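Privis Calls on Transportation Department to Publish Motorcoach Relief Rules Before Summer Season

Association of small bus and coach operators says its members cannot plan without the application form

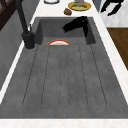 TILTELHAM, 28 April 2023 — Privis, the trade association of family-owned bus and motorcoach companies, asked the state Department of Transportation today to publish the rules for the Passenger Carrier Recovery Grant before the end of May. The money for the grant was approved by both houses of the legislature and signed by the governor in the winter session. Until now no company has been able to apply for it, as the department has not issued the rules that say who is eligible and which papers must be sent.

Privis represents 2,629 vehicles owned by small carriers in the state. They bring children to school, take retired people on day trips, carry workers to the early shift at the Sokdale freight yards, and replace the train when the train does not run. Many of these companies lost the larger part of their charter income during the years of closed borders and canceled events, and kept paying for insurance, parking and loans on vehicles which stayed in the yard.

"The law is signed and the money is in the budget, and our members read this in the newspaper the same as everyone," the association said in its letter to the department. "What they do not have is a form. A bank will not accept a newspaper article as a guarantee."

What the law says

The grant law gives the department the duty to write the rules, and it sets a few conditions already. A company must have been licensed to carry passengers before the program period. It must have its main office in the state. It may use the money for wages, for loan payments on vehicles, for insurance and for repairs that are needed to pass inspection. It may not use the money to buy another company or to pay dividends.

Other questions were left to the department. The law does not explain how lost income must be calculated for a company that was opened or sold during the period. It does not say if drivers who work only in the school year are counted as full employees. It speaks about "prior assistance" that must be subtracted from the grant, but it does not say if this includes federal loans that were later forgiven, or only state money.

The last question is the one that worries members the most. If forgiven loans are subtracted in full, many of the smallest carriers would receive nothing, even when they had the heaviest losses. Privis has read the records of the hearings and finds no sign that the legislators wanted this result. The sponsors of the bill said several times on the floor that the grant was written for the companies which earlier programs did not reach.

Five requests to the department

In its letter, Privis asks the department to do the following:

Publish draft rules in May, with a comment period of 17 days, so that carriers can answer before the summer charter season takes all of their time.

State clearly that forgiven federal wage loans are counted only for the months they covered, and only for wages.

Count a seasonal school driver as an employee in proportion to the hours worked.

Accept the tax return and the insurance schedule as proof of fleet size, in place of a new audit.

Reserve a part of the money for carriers with 13 vehicles or fewer, and open the application to them first.

The association believes the fourth request would save the most time for both sides. An independent audit is a high cost for an owner who drives one of the buses herself and does the bookkeeping at night. The insurance schedule already lists each vehicle by its number, it is renewed every year, and the department receives a copy of it with the license papers.

Concern about the Jeon amendment

Privis is also following the discussion of the so-called Jeon amendment, named after the Jeon Valley, where it was first proposed. The amendment would move a part of the unspent grant money to road resurfacing if it is not paid out before the end of the fiscal year. It passed the transportation subcommittee and is waiting for a vote in the full committee.

The association has no objection to the resurfacing of roads. Its members use these roads every day, and the road from Sokdale to the valley is in poor condition, as any driver on that route can confirm. But the money is unspent for the reason that no one was allowed to apply for it. To take it back on this ground would punish the carriers for a delay that was not theirs.

Privis therefore asks the committee either to postpone the vote until the rules are final, or to change the text so that the deadline starts on the day when applications open. The association has sent suggested wording to all members of the committee and is ready to testify.

The situation of the carriers

The spring was better for many companies than the year before. School trips have returned, and the wedding and church bookings are close to normal in the larger towns. Corporate charter is still weak. Fuel and tires cost more, and insurance renewals have gone up even for companies with a clean record. Several members report that they refused bookings this spring because they could not find a licensed driver — a problem the grant would help with, as it permits spending on wages.

In the rural counties the picture is more difficult. When a small carrier closes there, usually no other company takes the route. The school district must then ask for offers from far away, and it pays for the empty kilometers, or miles, in each direction. Privis asks that the department consider this when it decides the order of payments.

Information for member companies

Carriers do not need to wait for the final rules to prepare. The association recommends that each company collect its tax returns for the program years, its insurance schedules, its payroll summaries by quarter, and every letter about a loan that was forgiven in full or in part. Companies that changed their legal form in this period should also find the papers of the change.

A free checklist can be requested from the Privis office in Tiltelham, by mail or by telephone. The office has printed 1,000 copies, and will also send them to carriers that are not members. An information evening will be held in Sokdale in the week after the draft rules appear. The place will be announced to all license holders in the state.

About Privis

Privis is a nonprofit trade association for small and family-owned passenger carriers. It gives its members advice on licensing, safety inspections and labor rules, and it speaks for them before the legislature and the state agencies. It is financed by membership fees and does not accept money from vehicle manufacturers.

Press contact: Privis, Office of Public Affairs, Tiltelham. The full text of the letter to the department is available on request.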